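Grolasura Pocket Beat Machine Review

Posted in: Gear

I bought the Grolasura in November with my own money and have been using it most nights since. It is a small sampler and drum machine made by Trultaditz, aimed at people who make rap and R&B beats and want to get away from the laptop. I paid $439, and the price has not moved.

If you read this site for the song posts, skip to the last part. If you make beats, the rest is for you.

What you get

The box has the unit, a USB cable, a power supply and a folded sheet that covers the first steps. The full manual is a download. There are 16 pads, four knobs, a small screen and a row of buttons for modes. It comes loaded with 1000 sounds. I would keep maybe a tenth of them. The kicks are good, the snares are fine, and the hi-hats all sound like they came out of the same folder. The soul chops are the weak part. They are clean and polite and you will hear them in other people's beats by next summer.

Load your own sounds. It takes WAV files over USB and it does not care how you name them.

Sampling

I ran a turntable straight into the line input and had a loop chopped in a few minutes. You record, hit Slice, and it guesses where the hits are. On drum breaks the guesses are right most of the time. On a vocal sample with strings behind it, I ended up moving nearly every point by hand. The knob for that is too sensitive. Turn it slowly.

Pitching a sample up sounds great. You get the high, chipmunk kind of vocal with a little grit on it, and I did not feel the need to add anything. Pitching down more than 7 steps starts to sound watery. There is a setting called Old that rolls off the top and makes it crunchier. I leave it on for drums and off for everything else.

Each project holds up to 24 patterns. For a normal song with an intro, verses, a hook and a bridge that is plenty. If you like to make a new pattern for every small drum change, you will run out.

The pads

Firm, a bit small, and they respond well to a light touch once you change the sensitivity in the settings menu. Out of the box it is set too high and soft hits do not register. I thought I had a bad unit for the first evening.

Swing is done per track, so you can leave the kick straight and push the hats late. It makes a big difference. My older Barbosa sampler only lets you swing the whole pattern, and going back to it for a week felt stiff.

Screen and menus

The screen is readable in a dark room and hard to read next to a window. Most things are two button presses away. Exporting stems is five, and the option is under Project instead of Export. I had to look it up twice.

It crashed on me once, while I was copying a pattern with a long sample in it. I lost the copy and nothing else. The update that came after says it fixes copying, and I have not seen the crash again.

Battery

An evening of work, then it needs to charge. It charges slowly while it is on. I mostly keep it plugged in.

Sound out

The headphone output is loud enough. The main outputs are clean and a little flat, so what you hear in the room is close to what you get in the file. There is a compressor on the master that I turn off before exporting.

I made three beats on it start to finish. One went to a rapper I work with in Lotcombe, who wrote to it the same night and asked for a longer hook. I opened the project, doubled the pattern, and sent it back. That took less time than starting up my computer.
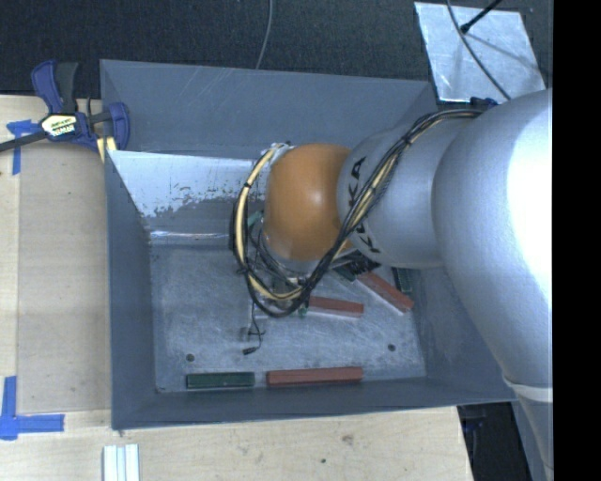
Silver and orange robot arm, gray bin, light wooden table.

Compared to the Barbosa

The Barbosa is cheaper used and has bigger pads. It also has less memory and no per-track swing, and you have to use memory cards. If you already own one and you finish songs on it, I would not replace it. If you are buying your first machine, get the Grolasura.

Good: pitched-up samples, per-track swing, quick to load your own sounds.

Bad: stock soul chops, knob too sensitive when slicing, stems hidden in the wrong menu, slow charging.

Rating: 4 out of 5

For the song readers, two of the three beats will go up here when the vocals are done. The third one has a sample I still need to clear, so that one stays on the machine for now.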